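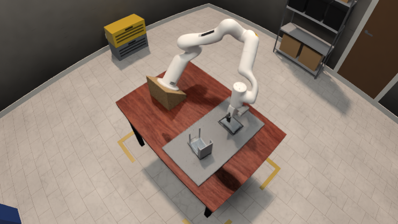 Mukar Simulation League > Team questions > Camera and vision

Topic: wrist camera sees the plate at the last moment, how do you align?

tilde_mo
Hello all. We are a student club of six people, and this is our first year in the Mukar league. We do everything in the simulator until the spring, as the rules say. Our task is the second one, the microplate task: the arm must come to the plate, take it from the holder and carry it to the reader station.

Our problem is the alignment before the grasp. The approach pose brings the camera over the board with the plate only partly in the view. The near part of the plate is outside, so we can't use all four corners. Our first script looked for the four corners and it simply returned nothing. Then I changed it to look for the two far corners only, and now it finds something, but the angle is jumping from one run to the next. From 100 runs last night we had 58 good grasps. I think it is not enough to go to the regional round in Drendalby. 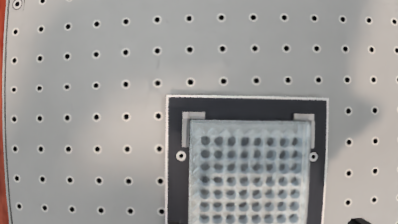 geerts_lab_b
I would not start from the corners of the plate. The plate is translucent, and in the renderer the edge of such a material is never as sharp as you want. Use the holder. It is black on a light gray board, and a simple threshold will give you a straight line for the top edge. You get the angle from the line and the position from the two mounting holes.

tilde_mo
Thank you, but is the holder always in the same place relative to the plate? In the rules I read that the plate can be "seated with tolerance". I understood that it can move a little between the brackets.

geerts_lab_b
It can move, but very little. Your fingers will push it straight when they close. We never corrected for it and we passed the task last year.

Sofia Mota
I disagree with this a little. Last year the tolerance was smaller. In September they published the new rules, and our team lost two weeks exactly because we believed the fingers would correct everything. When the plate sits rotated, one finger touches first and lifts that side, then the plate goes out of the brackets and the judge script gives zero. Please measure the plate also. The holder is good for the first estimate only.

geerts_lab_b
What grip speed did you use? We close at the slowest setting, and I have never seen it lift.

Sofia Mota
We used the default one. Maybe you are right that slow is better, but you also lose time points with it. For us the slow grip cost 4 seconds in every cycle, and with many plates this is a lot.

pkw_arm
Another idea for tilde_mo. Use the grid of holes in the breadboard to find the camera pose. It is regular, it is everywhere in the view, and you have plenty of points. But correct the lens first! Toward the borders of the view the lines are bent, and if you fit a straight grid to them your error goes directly into the angle. I suspect that this is your jumping. The calibration file is in the Breltach package, in the folder "optics", and the starter code does not load it. You must load it yourself.

tilde_mo
We didn't load it. I did not know that this folder exists. I will try tonight and write back.

rotorhead21
Why do you use vision at all for this task? The holder pose is in the scene file. Read it and go there.

pkw_arm
In the practice scene, yes. In the judged scene the file is hidden, and the holder is shifted by a random number of holes. Many teams discovered it in the regional round.

rotorhead21
Ok, I have missed this. Then forget my message.

tilde_mo
I am back with some results. I loaded the calibration and made the fit on the hole grid, then the holder for the first estimate, then the wells of the plate for the fine angle, as Sofia advised. For the wells I take only the first three rows, as they are the farthest from the bottom of the view and always complete.
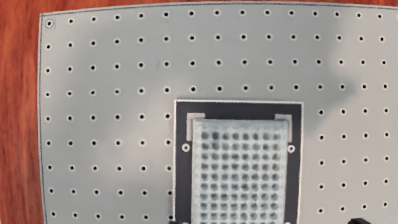
With this order the angle is stable, I see less than half a degree of difference between the runs. The soft shadows still disturb the threshold a bit. When a dark area falls on the board, some holes melt together with it and the fit has fewer points. I use now an adaptive threshold with a window of 21 pixels, and it is better. One small thing is left: sometimes the script takes the tip of the finger as a hole, because it is also dark and round when it enters at the bottom. I put a mask on the lowest part of the view and so far it works, but I don't find it a beautiful solution.

pkw_arm
The mask is fine, we have the same. You know the finger opening at every moment, so you can compute the mask from it if you want to be more elegant.

geerts_lab_b
Good that it works. I still say that you can skip the wells if you close slowly. Test both and look at the total points.

Sofia Mota
And please post your grasp count when you have the full 100 again. I would like to compare it with ours, we have the new tolerance switched on in all our tests.

tilde_mo
I will start it before I go to sleep. One question before this: does the tolerance have to be switched on by hand, or is it on by default in the practice scene?

Sofia Mota
By hand. It is in the task settings, second page, and it goes back to off after every update.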